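The Desktop Tower Deserves a Longer Retirement

Last April my desktop stopped starting, and three people told me to throw it out before I had finished the sentence. I'd bought it used for $680, delivered to my door in Premley by a man who carried it like a sleeping toddler. It was a black tower of no distinction. The brand was Dorora, a name that suggests either a budget computer or a mild digestive complaint.

The shop on Strand quoted me 30 dollars to look at it and a further sum, undisclosed, to feel sorry for me. While I waited at the counter I was shown a laptop. It was very thin. I asked how you opened it, and the clerk lifted the lid. I said no, how do you open it, and we looked at each other for a while.

I took the tower home.

Screws, and the people who trust you with them

My case against the modern computer is mostly a case about screws. The old tower had 4 of them holding the side panel on, the ordinary cross-headed kind, and every screwdriver in the kitchen drawer fit. The laptop has screws too, I'm told, under the rubber feet, in a shape you have to send away for. A company that uses a screw like that has formed an opinion of its customers.

A tower has no opinion of you. You lay it on its side, pull the panel, and the whole business is there in daylight, in parts big enough to point at. The power supply is a box. The drive lives in a cage. I am not a technical person (I once called a repairman about a dishwasher that was off) and even I could follow the colored wires from one end to the other like a subway map.

I'll grant the other side a few things. Towers are ugly. They collect dust in a way that makes you wonder about your lungs. They take up the exact spot under the desk where human feet were meant to go, and mine hummed a note that made the water glass sing along. The cable management in most of them could be described as soup. And yes, I've cut my knuckles on the inside of a steel case more than once, which the thin laptop has never done to me.

But you can take things out of a tower and put other things in, and it doesn't sulk.

The processor has its own seat, with a little metal bracket that flips up like the bar on a carnival ride. The memory stands in its slots. Somebody even gave the drive cage a bright blue latch, so that a person with no training would know where to put a thumb. I find that latch more considerate than anything my phone has done for me.

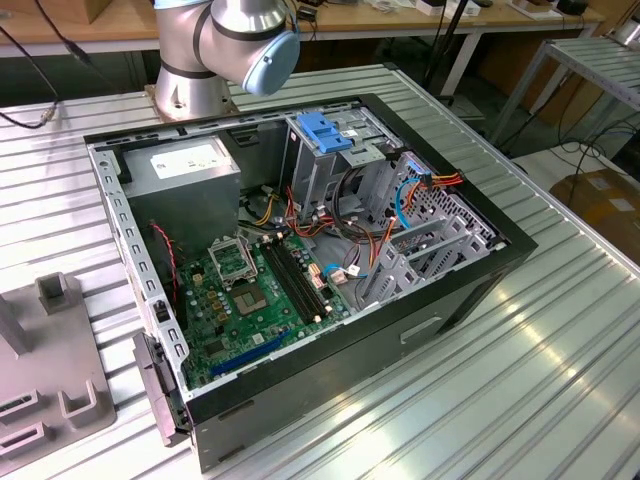

What I'd ask for

A law would be nice, but I'd settle for manners. Sell me a machine I can open with what's in the drawer. Print the part numbers where I can read them. Imside, which made my replacement power supply, put its label on the top in letters I could make out without my glasses, and I have been recommending them to strangers ever since.

The repair took 14 days, nearly all of it mail. The tower is back under the desk, humming its note, and I've moved the water glass.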